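Community > Toys, Games & Hobbies > Storage and Care

Old metal bins for storing blocks — good idea or will I regret it?

bezerra_68

I've ended up with a big set of long rectangular blocks, red ones and dark green ones, and no box to keep them in. They came out of a clearing-up sale in March at a place called Mestetti, where I also picked up two grey metal bins that I thought would do nicely. The bins are wide and open with sides that slope outwards, so you can see everything in them and get a hand in without tipping the lot out. I'm really pleased with the shape! It's the state of the metal that's bothering me.

I counted the blocks when I got home and there are 73, so it's a fair old weight, and they get used most days on the table in our spare room. I've only put a few in one bin for now, to see how it goes before I commit the whole lot.
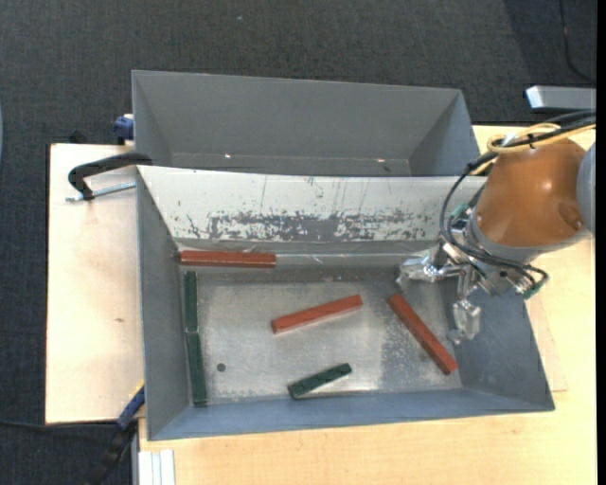
Three red and three green in the front bin. The pale speckles are on the floor of it, mostly between the green one on its own and the red one on the right.

So what I'd like to know is:

Is the speckling anything to worry about? The floor is bare metal, dull silver, a bit cloudy and scuffed all over. It doesn't feel rough, or not so I'd notice.

The back wall inside is much whiter than the rest and it's got thin scratches running down it and little chips. Would you paint over that, or strip it, or leave well alone?

And will bare metal mark the blocks? The red ones are quite glossy and I'd hate to have them scratched within a month. My other half says put a towel in and stop fretting, but I'd like something a bit neater than a towel if there is such a thing.

There's also a small round hole in the floor of the bin, over towards the left. I don't mind it but I did wonder whether I should plug it.

Sorry for the long post — I've never bought anything metal second-hand before except a bike.

viramano

Lovely find. I've kept blocks and wooden train track in metal tubs for years and wouldn't go back to plastic, which always splits on me at the corners.

Speckling first. On old bare metal it could be a few things: dried-on water spots, bits of old coating, or the surface starting to go a bit. I can't tell from here and I don't think anyone could. Wash the bin with warm water and washing-up liquid, dry it straight away with an old tea towel and see what's left. If the spots go, lovely. If they stay but feel smooth, I'd live with them. If you get a white powder on your finger I'd want a liner in there before anything else goes in.

The whitish wall is the bit I'd be fussier about. If that's paint (and I don't know that it is) and it's chipping, and you don't know how old it is, please don't sand it. Old paint can have lead in it and sanding puts the dust everywhere. You can get a home test kit from a DIY shop, though they're not perfect. If there are small children about who put things in their mouths I'd keep the blocks out of that bin until you know what you've got. Grown-ups only, I'd be a lot more relaxed, but still wash your hands.

For the lining, cork! I used the stuff sold in rolls for noticeboards, cut a shade smaller than the floor so it lifts out for cleaning. Felt is nice too and quieter — you won't believe the racket 73 blocks make going into a metal bin — but it collects crumbs and cat hair something terrible. With sloping sides you only need to do the floor, or you'll be there all week cutting odd shapes. I did try doing the sides of one of mine and gave up halfway round.

I'd leave the hole. A bit of air getting in won't hurt, and the cork will cover it anyway.

One last thing, have a feel along the top rim for sharp bits before you let anyone dive in. I got a nasty nick off one of mine.

ellesitz_allotment

towel is fine. yours will still be blocks after a few scratches

if you do want to plug the hole a rubber grommet from the hardware shop does it, mine was pennies. take the bin with you or measure it first, I went back twice

bezerra_68

Thank you both! Test kit ordered and the blocks are back in carrier bags until it comes. I like the sound of the cork. Viramano, did you stick yours down at all or does it just sit there?

viramano

Just sits there. It curled up at the edges to begin with so I left it under some heavy books overnight, and it's been flat ever since.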